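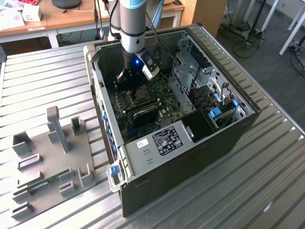

제목: 드디어 본체 눕혀서 옆판 열었습니다!!
작성자: 파란걸쇠

창고에 묵혀두던 사무용 데스크톱인데요, 옆판 떼고 안을 보는 순간 입이 벌어졌어요. 초록색 메인보드에 손대야 할 곳만 파랗게 표시된 이 느낌, 다들 아시죠? 드라이브 케이지 걸쇠도 파랑, 뒤쪽 확장 슬롯 가림판 쪽 탭도 파랑, 앞쪽 모서리 손잡이까지 파랑입니다. 요즘 조립 케이스에서는 이런 친절함을 보기가 힘들어요 ㅠㅠ

계획은 이렇습니다.
1) 파워 먼저 분리
2) CPU 방열판 내리고 서멀 새로 바르기
3) 케이지 빼서 먼지 청소
4) 케이블 다시 묶기

순서에 대해 의견 주시면 감사하겠습니다. 댓글 다 읽습니다!

댓글 8

느린부팅
와 이런 사무용 본체 너무 좋아합니다. 저도 비슷한 걸 Lomley 벼룩시장에서 업어와서 아직도 현역으로 굴려요. 걸쇠 젖히고 케이지가 쑥 빠질 때 그 손맛! 한번 맛보면 나사 케이스로 못 돌아갑니다.

서멀장인
순서는 반대합니다. 저라면 케이지부터 뺍니다. 오른쪽에 케이블 다발이 몰려 있는데 파워부터 뽑으려고 하면 선이 걸려서 고생해요. 케이지가 나가야 손 들어갈 자리가 생깁니다.

파란걸쇠 (글쓴이)
서멀장인님 그 생각은 못 했네요. 파워가 가장자리 쪽이라 제일 쉬울 줄 알았거든요. 케이지부터 가보겠습니다!

나사하나남음
저는 원글 순서에 한 표요. 파워를 먼저 빼면 무게가 확 줄어서 눕혀놓고 돌리기가 편합니다. 선은 커넥터만 먼저 다 풀어두면 안 걸려요. 어차피 케이지는 걸쇠만 젖히면 되는 거라 나중에 해도 되고요.

서멀장인
커넥터 푸는 것부터가 케이지 있으면 손이 안 들어간다니까요 ㅋㅋ 제 손이 큰 건지...

Trollis
두 분 다 해보고 하시는 말씀이라 재밌네요 ㅋㅋ 저는 작업대 얘기 좀 할게요. 골 진 금속판 위에서 하시던데 작은 나사가 골 따라 굴러가지 않나요? 저는 얇은 고무 매트 깔고 합니다. 본체 긁힘도 줄고 일석이조예요.

파란걸쇠 (글쓴이)
매트 좋네요, 당장 깔겠습니다. 옆에 있는 회색 홀더판도 탐난다고 쪽지 주신 분이 계셨는데, 저도 꽤 마음에 들어요. 가운데 기둥이 높고 그 둘레로 홈 파인 짧은 홀더들이 줄지어 있어서 보기만 해도 정리가 된 기분입니다.

먼지수집가
방열판 내리기 전에 팁 하나만요! 오래된 서멀은 굳어서 CPU가 방열판에 붙어 올라오는 경우가 있습니다. 좌우로 살살 비틀면서 떼세요. 저는 Bailly 동호회 정비 모임에서 그냥 잡아당겼다가 심장 멎는 줄 알았어요. 다행히 핀은 멀쩡했지만 그날 이후로 무조건 비틉니다.

느린부팅
먼지수집가님 말씀 꼭 들으세요. 그리고 파워에 붙은 인증 라벨은 떼지 마시고요. 나중에 부품 구할 때 라벨 보고 찾는 게 제일 빨라요. 청소한다고 알코올로 문지르다가 글씨 다 날려먹은 사람이 접니다 ㅠ

파란걸쇠 (글쓴이)
오늘 조언 전부 메모했습니다. 매트 깔고, 커넥터 되는 데까지 풀고, 케이지, 파워, 방열판 순으로 갑니다. 램은 접점만 닦고 그대로 쓸 생각이에요. 저녁에 시작하니까 막히면 또 글 올릴게요!

나사하나남음
제 한 표는 버려졌군요 ㅋㅋㅋ 그래도 후기 기다립니다. 끝나고 나사 남으면 제 닉네임 드릴게요.

조회 1286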